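How to read an F1 timing screen without losing your mind

Quick one, written between sessions. Someone asked me how I follow a race from the timing page alone. Same way for years. Takes maybe a race and a half to get used to it.

What you need
A laptop or tablet. Phone works but the columns get squashed.
The live timing page, whichever one you pay for.
Paper. Yes, paper.

Step 1. Hide most of the columns
Keep position, gap to leader, interval, last lap, tire, stops. Everything else off. Mini sectors are pretty and you'll stare at them all afternoon and miss the undercut.

Step 2. Learn gap vs interval
Gap = to the leader. Interval = to the car right in front. People mix these up constantly. If you're watching a fight for eighth, the gap column is no use to you at all. Interval only.

Step 3. Learn the colors
Purple, fastest of anybody. Green, that driver's own best. Yellow, slower than their best. Yellow is normal in a race, dont panic. Full tank, old tires, traffic, whatever.

Step 4. Write down the pit loss
Look it up before the start, every track is different. Put it at the top of your page, big. When a car's cushion to the one behind gets bigger than that number, it can stop and come out still ahead. Half of strategy is right there.

Step 5. Log laps, but not all of them
I do every 3 laps, only for the cars I care about. Driver, lap time, tire age. Myrtle Holloway does every single lap for the whole field and she has filled 318 pages that way. Up to you.
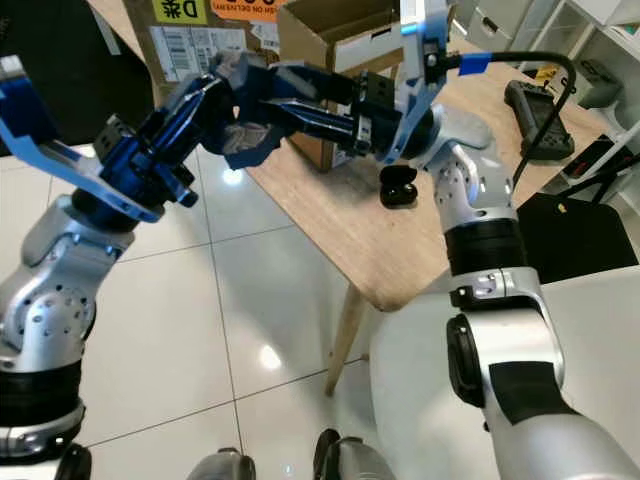
Step 6. Watch for the drop
Tires going off shows up as a few slow laps in a row, not one. One slow lap is a mistake or a backmarker. Three creeping up, start expecting a stop. Then check the car behind, did they just pit? If yes and they're flying on new rubber, that's your undercut happening.

Step 7. Safety car
Stop logging. Gaps mean nothing now. Just note who pits and who stays out, and what tire they took. Start a fresh line at the restart.

Common mistakes
Trusting the first few laps. Everyone's bunched up, wait.
Comparing lap times on diferent tires. Write the compound down!
Forgetting time penalties. Five seconds doesn't show in the interval column on every page, so add it yourself in the margin.

Practice on an old race first if you can find a replay with timing. Pause button helps a lot. Qualifying is a whole other thing, will do that one in February before testing.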